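Sendberg data collection, progress note to Broltia
Thu 25 August

Hi all,

You asked for something you could read over coffee, so I'm skipping the template this time and just telling you how it's going. The spreadsheet with the session log is in the shared folder as usual if you want the raw rows.

Short version: we said we'd have 800 usable demonstrations by the end of the grant period in November, and we're going to get there, but the mix will look different from what I put in the proposal. More furniture, less kitchen. I'll get to why.

Since my last note we've added 106 demonstrations that passed review. I was hoping for more! The first part of the summer went to moving everything over from the Skullerholm building, and moving a two-arm station is a bigger deal than moving a desk. Every station had to be leveled and calibrated again, and then we redid a handful of old tasks in the new room to see whether the policy trained on Skullerholm data would still behave. It mostly did. It got confused by the brighter walls for a while and kept reaching short, so we mixed in some new-room examples and the reaching came back.

What we're collecting now

The big push is long, awkward objects. You'll remember the reviewers last year said our examples were all things you could pick up with one hand (cups, blocks, folded cloth), and that a two-arm system should be doing two-arm things. Fair enough. So we went and found things that really need both arms, and the pine shelf has turned into everybody's favorite. It's longer than anything else we work with and it doesn't forgive a bad grasp. If one arm lifts before the other, the whole unit twists and the gripper slides right off the board.

We have 7 task families in the furniture set at this point: lift and lower, slide along the platform, rotate in place, steady while a person works on it, place an item in a compartment, take an item out, and attach or route something at one end. That last one is where the power strip comes in. The idea is that a person holds the strip against the end of the shelf and the arms learn what a helpful second pair of hands does in the meantime. It's the family I'm most excited about and also the one with the worst numbers, so bear with me.

The trouble is the cord. A strip by itself is easy. A strip with a cord hanging off it is a whole different animal, and the cord never falls the same way twice. For the first week of this family we tidied it before each run, which made for lovely clean examples and a policy that fell apart the moment there was a loop in the way. Now the rule is that whoever resets the station leaves the cord wherever it lands. The examples look messier and the training runs look a lot better. I wish I'd made that change sooner, and I've gone back and tagged the tidy runs so we can leave them out if we want.

The green fingertips are working out, by the way. I know there was a question about the cost. They show up against pine and against the black of the grippers, so the people labeling contact moments can find the tip quickly, and labeling was our slowest step in the spring. I'd like to keep them for the rest of the project.

How a session goes

We've settled into a rhythm. One person works next to the object, another is running the recording, and we swap after a block of runs so that the same hands and the same habits don't show up in everything. Every run gets a yes, a no, or a "look again" on the spot, and a second person goes over the "look agains" the next morning before we start. That morning pass has been great. We used to save it all for Friday and by then no one could remember what had happened.

Faces get blurred before anything leaves our drive. That goes for people in the background too, which matters in a shared room like ours. You asked me to confirm this in writing, so consider it confirmed.

The Eze software update went in without drama. Playback is faster, and the two arms now start recording at the same moment, so we no longer have to line them up by hand afterward. I can't tell you how happy that makes me.

What's behind

Kitchen tasks. I promised you a balanced set and it isn't balanced. We stopped kitchen collection during the move and I decided not to restart it until the furniture set was solid, partly to avoid switching the stations back and forth. I stand by the call, but I should have written to you when I made it instead of putting it in a note weeks later. Sorry about that.

We're also short on failures. The team has gotten good at this (too good!) and the arms drop things less and less. For the learning side we need examples of things going wrong and being rescued, so starting next week one block per day will be set up badly on purpose: shelf a bit crooked, grasp a bit off, cord in the way.

Money

We're on budget. The one line that ran over was replacement gripper pads, because rough pine eats them. I covered it from the travel line, which we've barely touched. If you'd prefer I ask before moving amounts like that, just say so and I will.

What I need from you

A yes or no on shifting the kitchen share into furniture, ideally before we order more lumber. And if someone from Broltia would like to come see a session, please do. Mornings are best, we're fresher and the room is quieter.

Next up on my side is the first full training run on all 7 furniture families together. So far we've only trained them one or two at a time. I'll send the results when I have them, good or bad.

Thanks for your patience with the move, and for the extra station time.

Your project lead at Sendberg

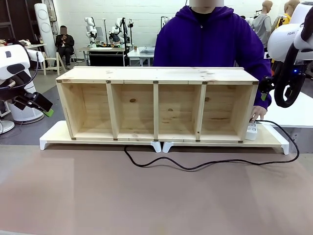
Pine shelf and power strip at the two-arm station, attach-and-route family.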